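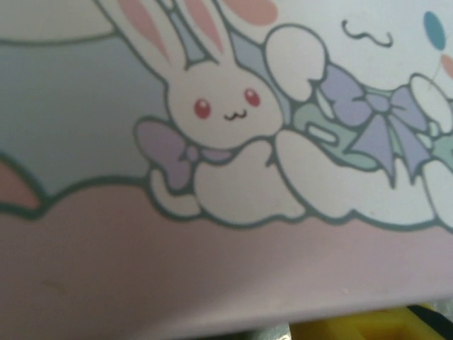 3. Data Collection

3.1 Sites and hardware

Demonstrations were gathered at two sites, Wukau and Fandholm. Both sites use the same arm, the same parallel gripper and the same wrist camera mount, so that a policy trained on one set can be run on the other without recalibration beyond the standard hand-eye procedure. The Wukau site has a fixed bench under overhead lighting. At Fandholm the arm is clamped to a movable table, and lighting changes with the time of day. We did not correct for this difference, and we report results for the two sites separately in Section 5.

Operators drove the arm with the Lins teleoperation interface, which maps the motion of a handheld controller to end-effector velocity. The gripper is commanded by a trigger with a continuous range. Operators worked from the wrist view and a direct line of sight to the bench. Earlier trials with the wrist view alone gave slower approaches and more aborted grasps, and none of those trials are included in the data set.

3.2 Object selection

The object pool was chosen to include items that household policies handle poorly: flat printed goods, soft items without a stable shape, and small molded parts with saturated color. Printed goods are of special interest. When the wrist camera is close to such an object, the artwork can take up nearly the whole image, and the physical edge may appear only as a short diagonal line near the border. The printed outlines in the artwork are often stronger than that edge. Figure 2 shows a view of this type, in which a pastel cartoon print with a white bunny covers most of the image and the lower edge of the printed surface runs at a slant above a narrow strip of other objects. The outlines of the clouds under the bunny form a wavy contour that a detector trained on object boundaries can take for the limit of a separate item. The true edge borders a flat pink band with very little texture.

Figure 2. Wrist camera view of a printed surface at close range. Part of a yellow object and part of a dark object are visible at the bottom right, beyond the lower edge of the print.

Views like the one in Figure 2 were kept even when the target of the grasp could not be identified from the single image. Removing them would bias the set toward mid-range views, where the edge problem does not arise. The policy receives a short history of images along with joint state, and we expect it to resolve at least part of the ambiguity from motion.

3.3 Collection protocol

Each episode starts with the arm in a home pose and ends when the operator releases the trigger and presses the end key. Objects were placed by hand between episodes. The person placing the objects was told to vary position and rotation but received no template, and overlap between objects was allowed. An episode was limited to 25 seconds. Episodes that reached the limit were stored with a timeout flag and were not used for behavior cloning, although they were used to train the success classifier described in Section 4.3.

We collected 625 episodes in total. Operators were assigned to 11 task variants, each defined by a target object class and a goal region. The assignment was rotated at the start of each session to limit the effect of a single operator's style on any one variant. Sessions at Fandholm were held on Saturday only, when the table could be left in place between runs.

Faults in the gripper encoder affected one session in December. The recorded gripper width in that session drifted while the jaws were closed. We recomputed the width from motor current using a linear fit to an unaffected session and marked the episodes accordingly. Training with and without the marked episodes is compared in the ablation.

3.4 Annotation

Episodes were segmented and labeled in Dilon, a browser tool written for this work. The annotator marks three events: first contact, stable grasp and release. For printed goods, the annotator also marks the physical edge of the object in one image per episode, using a polyline. Where the edge leaves the image, the polyline stops at the border and the endpoint is tagged as open. Artwork contours are never traced. This rule was added after the first round of labeling, in which several annotators had followed printed outlines that lay parallel to the real edge. All labels from that round were discarded and redone.

Contact events were the hardest to place. The gripper jaws are not always visible at the moment of contact, and the wrist camera moves little in the preceding images. Annotators were therefore given a plot of motor current below the video and were told to use the current signal whenever the two sources disagreed. Each episode was labeled by two people. If their contact times differed by more than 3 images, the episode went to a third annotator, whose label was taken as final.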